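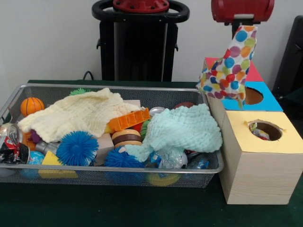 When I was seven I learned to tie my shoes because my aunt put her hands over my hands and moved them. Over, under, loop, pull. She didn't explain it very well (she was laughing too much), but after lots of goes my fingers just sort of knew. My job now is doing that for robots! I'm Emmanuel Mosoti and I'm a robot teacher, and the robot I teach is called Okoth. One of Okoth's lessons is picking a thing up and putting it in the right place, and cloth is one of the hardest things to pick up. Look at the polka-dot cloth hanging from the red gripper. A block is the same shape every time you meet it, but a cloth can be flat, scrunched, folded or twisted, and the part you grab changes how all the rest of it hangs. The crocheted blankets in the basket are just as tricky, and they like to lie on top of everything else.

So how do you teach a robot something like that?

You might think I type in a big list of orders. Move left. Go down. Close. Go up. People do teach some robots that way, and it works really well if everything is always in exactly the same spot, like in a factory where the same part comes down the same belt all day long. But a basket of mixed-up toys is never the same twice. If I wrote "go down and grab the ball" and the ball had rolled under a blanket, my list would be no use at all.

What I do is show the robot. There are two main ways to do it.

Way one: holding hands

The first way is the one my aunt used. I switch the arm into a soft, floppy mode, take hold of it, and push it where I want it to go. The arm has sensors in its joints (those are its elbows and shoulders, more or less) and they notice every little bend. The computer writes it all down while I'm pushing. Later the arm can play the whole move back.

It's a nice way to start because you can feel what the robot feels. If the arm doesn't want to bend that way, you know about it right away. The trouble is that you get in the way. My big elbow ends up in front of the cameras, and then the robot is learning from a video that's mostly sleeve.

Way two: remote control

The second way is more like a video game, and it's the one kids always ask to try. I sit a little way off and hold a controller. When I move my hand to the left, the arm goes left. When I squeeze, the gripper closes. The program that passes my moves along is called Stikel, and it's very quick, so the arm copies me almost as I do it.

Remote control sounds easier. It isn't, at first! You can't feel anything. When you pick up a sock at home, your fingertips tell you if you've got one layer or two, or if it's slipping. With the controller I only have my eyes. On my first day I squeezed at a napkin and came up with air, over and over, and I got pretty grumpy about it.

Each time I do the job from start to finish, we call it a demonstration, or a demo for short. For our last cloth lesson we wanted 2,000 demos. When we checked them we kept 1,890. The others had something wrong, like the time I sneezed and the arm sneezed too. On a good day I can do 70 before my hands get tired and I need a snack.

Why so many? Think about how you learned what a dog is. You didn't see one dog. You saw fluffy ones, tiny ones, sleepy ones and wet ones, and after a while you could spot a dog you'd never met before. The robot's computer looks for what's the same in all my demos. Where did the gripper go when the cloth was bunched up? What about when it was flat? Bit by bit it gets better at guessing the next move.

And yes, it's guessing. Sometimes Okoth guesses badly and pinches the edge of the table – I've learned to keep one hand near the stop button.

Try it yourself

Get a friend, a bowl, a sock and a pair of kitchen tongs. Your friend is the robot and holds the tongs with eyes shut. You are the remote control, so you can only use words. Get the sock into the bowl. Then swap over. After that, play again, but this time put your hand on your friend's hand and steer. Which way was faster? Which one made you laugh more? Try it with a dish towel next, and drop it in a different shape each time.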